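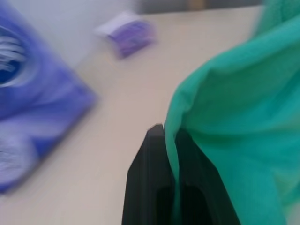
A green cloth held in a black gripper over a cream tabletop.

ELLEL, 2020-04-23 - The Ellel Police Department will add six officers to its property crime unit to address a rise in burglaries and vehicle thefts, the city said.

The department took 2,295 reports of property crime last year. Almost 80 percent involved unlocked vehicles, garages or sheds. Most were reported in the Trudum and Honero neighborhoods, where residents have asked for more patrols at night.

Under the plan, two of the new officers will be assigned to Trudum full time. The others will work across the city and follow up on stolen property listed for resale online. Pawn shops and secondhand dealers will be asked to send their purchase records to the department weekly instead of monthly.

The city will pay for the positions from its general fund. Hiring begins this spring, and the new officers are expected to be on duty by October. Overtime shifts will cover the added patrols until then.

The department will also extend the hours of its front desk on Hrytsenko Street. Residents can file theft reports there or through the city website. Reports should include serial numbers and photos of the missing items when available.

Anyone who sees a burglary or theft in progress should call 911. Information on past cases can be left on the department's tip line, and callers do not have to give their names.

Media questions may be sent to the Ellel Police Department public information office.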